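Home | Diary | Allotment | Walks | Archive | Contact

Print this page | E-mail this entry

Diary, June

Up at 5:40 with the light. Rain in the night, enough to fill the low spot by the gate but not enough to save me watering the beans. I had toast standing up and got the bus to Nondmont at ten past seven, which meant I was at the quarry path before anyone with a dog.

The path has been closed on the east side since the winter slip, so I went the long way, up past the water tank and down through the alders. It adds half an hour. The steps they cut last fall have already started to wash out, and the handrail at the bottom is loose at two posts. I wrote it down and will mail it to the county, who will thank me for it as they did last time.

No orchids yet on the bank. Last June there were plenty by now, but spring was cold and everything is behind. The elder is out, though, and I picked enough heads for a batch of cordial. I carried them home in my hat.

Bus back was late. I sat in the shelter and read the notice about the Clallska ferry, which goes down to 2 sailings a day from the end of the month. That puts an end to my plan of going over for lunch and coming back the same afternoon, unless I want to eat at ten in the morning. I may stay a night instead. The guest house by the landing used to be reasonable.

Cordial in the afternoon. My mother's recipe wants far more sugar than I like, so I cut it to 500 grams and used 2 lemons. It won't keep as long. I strained it through the old muslin and got 300 ml into the small bottle and the rest into jars. The kitchen floor was sticky until supper and I mopped it twice.
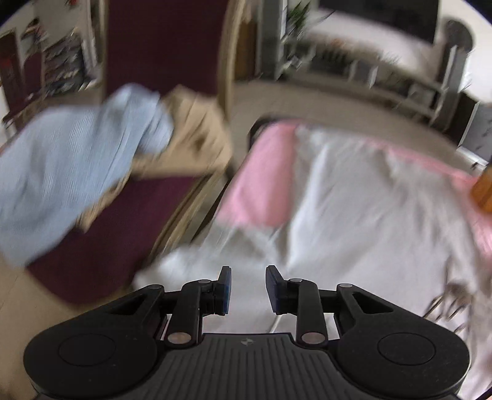
Filed under: House and home

The washing machine is making the noise again. It starts on the spin and stops if I lean on the lid, so I leaned on the lid. It is a Lalteo, bought secondhand when I moved in, and I can't complain about the years I have had out of it. The repair shop on Worku Street charges to come out and look, and charges again if they have to come back with a part. I will give it until the end of summer.

Sheets went on the line at four and came in at seven, still damp at the hems. I put them over the bedroom door.

Supper was eggs and the first of the new potatoes, small ones, boiled with mint. Good flavor. The second row looks thin and I think something has been at it from below – moles or voles, I never know which. I set a bottle upside down on a stick, which is supposed to bother them when the wind gets in it. It bothered me, so I took it out again before bed.

Read two chapters of the canal book and gave up on the third. The part on tolls goes on too long. Knee sore from the steps but better than last week.

Tomorrow: mail the county, buy jar lids, call about the ferry.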